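Stop Buying the Clever Gripper

2 min read

I've spent most of the spring comparing hand-held grippers, and I've come around to an opinion that's going to annoy a few people I like: the plain one with two blocky black fingers is the one you should buy. Not the soft one, and definitely not the one with the app.

I had three on loan. The Virkia has those lovely rubbery fingers that curl around whatever you grab. The Plurkitz has force sensing in both tips and a little screen on the handle (the screen is very cute, I'll give it that). And then there's Marty, which is what we call the plain one. Two rigid fingers, a trigger, a camera on top. It cost 457 dollars, less than the carrying case for the Plurkitz, if you can believe it!
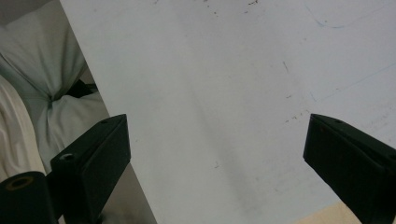 My argument is really about flat things. Everybody tests grippers on mugs and apples, and sure, the Virkia is wonderful with an apple, but a house is full of boards and lids and trays, and those are where I learned the most. Take a white panel with light gray fabric bunched up behind it. Smooth, pale, hardly anything on it except smudges, some little brown specks and a couple of faint blue lines. A person would just pick it up. With a gripper you have to think about where the edge is and how wide you're open, and the camera had better see both fingertips while you do it. Marty's fingers are spread way out to either side and I can still tell exactly where they are. Big black blocks on white -- you can't lose them.

The Virkia's fingers are pale gray, and against anything white they just melt away. I did 200 grabs with each tool, and on the flat stuff I threw out 34 of the Virkia's recordings for that reason alone. With Marty I threw out 11.

Léonie Rolland, who runs the bench next to mine at Ededberg, thinks I'm being unfair. Her point is that force sensing lets you record how hard you squeezed, and a camera can't give you that. She's right, and if I were picking up eggs all day I'd want it too. But I kept having to recalibrate the Plurkitz, usually in the middle of the afternoon when I'd finally found my rhythm, and by May I was leaving it on the shelf. A sensor on a shelf isn't measuring much.

So I'd say spend the money on a better camera and a second set of plain fingers. I've sent the other two back, and Léonie has already asked to borrow Marty.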